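Forum > Arms & Grippers > Head cameras

Browse Tags Unanswered Log in

We use cookies to keep you signed in. OK

Which head camera for dishwashing clips?

sinkside_dev
I'm recording hand-washing runs to teach a Grasell two-finger gripper, and I've got 2 cameras on loan, a Candus and a Fledix. I've done almost 200 clips so far. Wire racks are the worst of it – thin black bars, shiny steel behind them, and hands all over the part I care about.
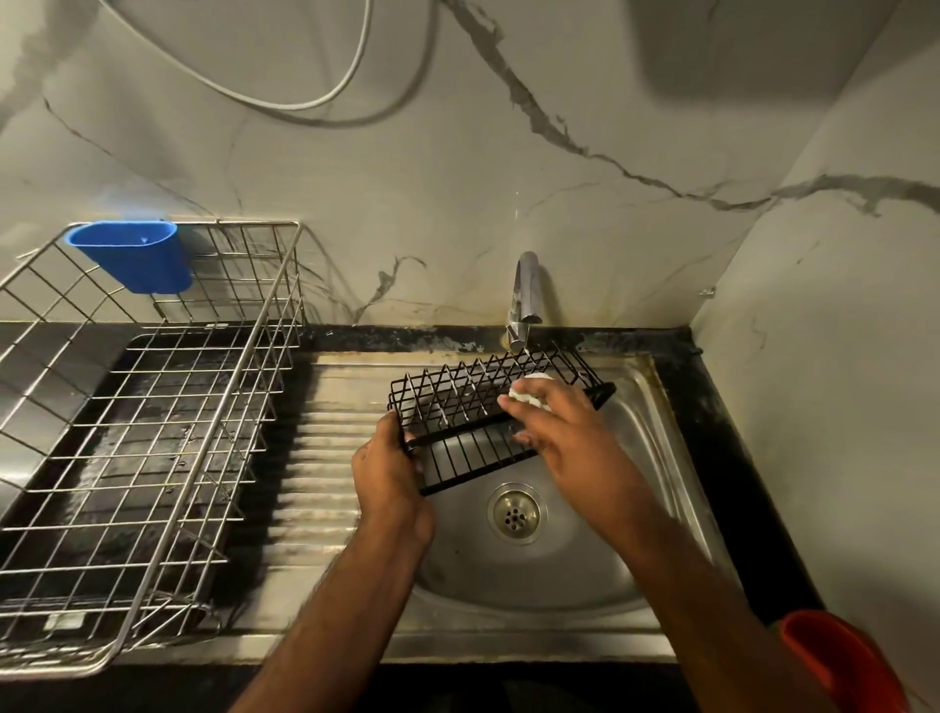
The Candus is lighter on my head but the Fledix seems kinder to metal. Has anyone run both near a sink?

ntuli_fan
Fledix, easily! Lock the exposure before you start though, or it hunts every time a sleeve goes by. Mine drove a Ntuli controller for 9 weeks and the clips lined up fine.

greasetrap
I'd worry about the gripper first. Ours slipped on anything thinner than a pencil until we put softer pads on – and we'd shot 260 clips by then, ugh.

bolt_bucket
candus. cheaper

Get our Saturday newsletter. Sign up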